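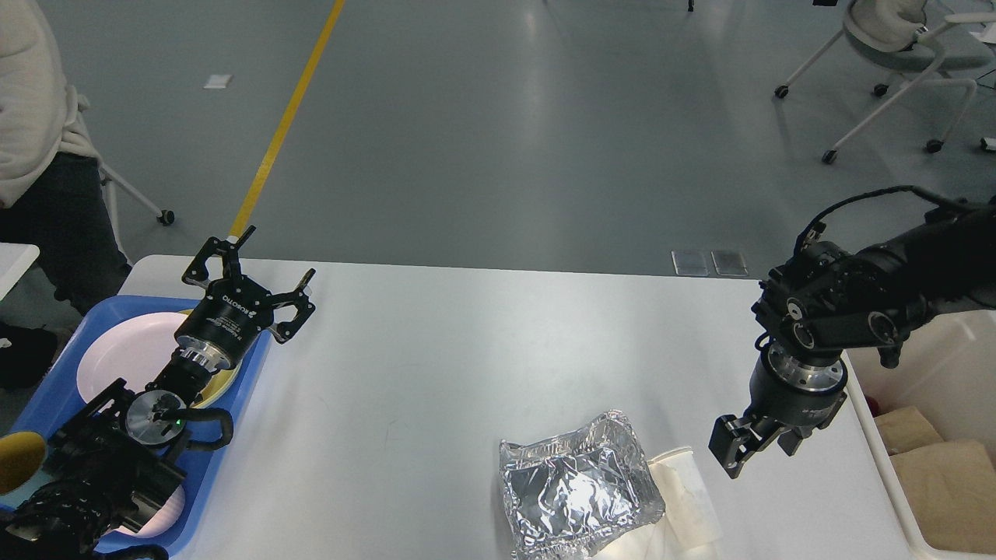

4. Setting the table with your Sillirance dinnerware

You've unpacked the boxes, washed everything once and checked it against the packing slip, so now comes the fun part! This section covers the everyday table, the serving tray and putting it all away again. If you bought the Timmermans bowls as an add-on, they follow the same steps as the standard ones.

4.1 Before you start

Wipe the table with a damp cloth and let it dry. Crumbs and grit under a plate are the main cause of scratched tabletops, and they wear down the unglazed foot of the plate too. Have a soft towel within reach.

You will need:
– dinner plates, side plates and bowls for each person
– the serving tray
– a flat place to stack whatever you aren't using yet

Note: Set 448 comes with white dinner plates and yellow-rimmed side plates. Set 703 has the same shapes with a plain rim. The two mix beautifully, and we hope you'll try it.

4.2 Loading the tray

1. Put the tray on the counter with both handles clear of the edge.
2. Place the largest plates first, near the middle.
3. Add side plates next to them, or stack them on top if you're short of room.
4. Put bowls at the ends, where they are easy to grab. Don't nest a full bowl inside anything.
5. Lift with both hands and keep the tray level.

CAUTION: Never stack more than 6 dinner plates on the tray. A taller stack can slide when you turn a corner, and the bottom plate takes the whole load.

CAUTION: The tray is not heatproof. Keep it off burners, radiators and the floor of the oven.

4.3 Laying the places

1. Set the dinner plates down one finger's width from the table edge.
2. Center each side plate above the forks, or on top of the dinner plate if the table is narrow.
3. Save the bowls for last. Soup goes to the table in the bowl, salad goes in the big serving dish and gets passed around.
4. Step back and look down the long side of the table. If one plate looks crooked, it probably is – nudge it now, before the glasses go on.

You really don't need matching everything. A cream plate on a white one looks great, and so does a bright bowl with a plain napkin. Play with it! Kids are very good at this job, and the pieces are sturdy enough for them to help.

Tip: For a buffet, leave the stack at one end and put the forks at the other. People then pick up a plate first and still have a free hand for the serving spoon.

4.4 Hot food

Plates and bowls may go in a warm oven on the lowest setting before serving. Let them come up to heat along with the oven.

CAUTION: Do not move a plate straight from the refrigerator to a hot oven, or pour cold water on a hot one. Sudden changes can crack the glaze.

If you're using the Moltovik warming stand, light the candle after the dish is in place and keep napkins well away from it.

4.5 Clearing and storing

1. Scrape plates with a rubber spatula or a piece of bread. Metal leaves gray marks (they come off with baking soda and a bit of patience).
2. Wash by hand or on the normal dishwasher cycle, with a gap between pieces.
3. Dry the foot of each plate before stacking.
4. Stack by size, with a paper towel between pieces you won't use for a while.
5. Wash the tray by hand with mild soap and stand it on its long side to dry.

Replacement pieces are sold one at a time. To order, quote your set number and the piece name, or part 999 for the tray. Erkel dealers can order them in for you as well.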